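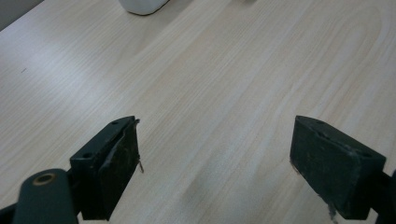 What should I put on a bare wooden table when I'm between dinners? My answer these days: as little as you can stand, and then take one more thing off.

Hi again, and welcome to the table page! This one is a gallery of one, because I wanted the top to have a page to itself before the chairs and the lamp and all the rest of the room crowd in. If you came over from the kitchen pages you already know how long I went back and forth on this (sorry to everybody who had to listen).

The picture at the top is my favorite view of the wood. It's a pale beige with fine, wavy, darker lines running across it on the diagonal, and in places they stretch out into long loops and arcs. There's one wide curve that I always end up following with my finger while I'm on the phone. The color isn't even, either – one side catches more of a sheen, and there's a slightly darker band through the middle. Yes, there's a faint smudgy patch too. I've made my peace with smudges. The white thing toward the back gets to stay out.

We bought the table secondhand in Nonville, from a couple who were moving into a smaller place and had cleared out most of their dining room. I paid 65 for it, which felt like a steal until we tried to get it up the stairs. The legs came off in the end, and the bolts spent the night in a soup bowl so I wouldn't lose them. Before that I'd been looking at a new one from Brorholm for close to a month. It was a lovely table, and it was also 2,000 before delivery, so that was the end of that! I still have the catalog and I still look at it.

The room was built up around the table after that. We moved the bookcase to the hall, gave away the old sideboard, and painted the wall behind in a color called Manríquez, which looks one way at breakfast and another way entirely by 6 in the evening. I wasn't sure about it for the first week. Now I'd paint the whole house that color if I were allowed.

A few of you wrote in asking what I use to clean the top. Nothing fancy: a soft cloth, warm water with a tiny bit of dish soap, then a dry cloth going along the grain. Twice a year I rub in some Pikero oil, a thin coat, and leave the windows open overnight. I used to put on way too much and the table stayed sticky for days – my sleeves can confirm. Crumbs get swept off by hand and I don't fuss beyond that. I did try a runner, and then placemats, and then a different runner, and all of them ended up in a drawer. I kept wanting to see the wood.

We can seat six if people are friendly about elbows, and the folding chairs come up from the basement for that. I did 27 jars of apricot jam on this top in August, with towels down first, and it came through fine. The chairs get their own page next, once I've finished sanding the last one and decided whether the seats are going to be green or left plain. I'm leaning green.

Contact | Copyright, all text and pictures by the author of this site | Back to top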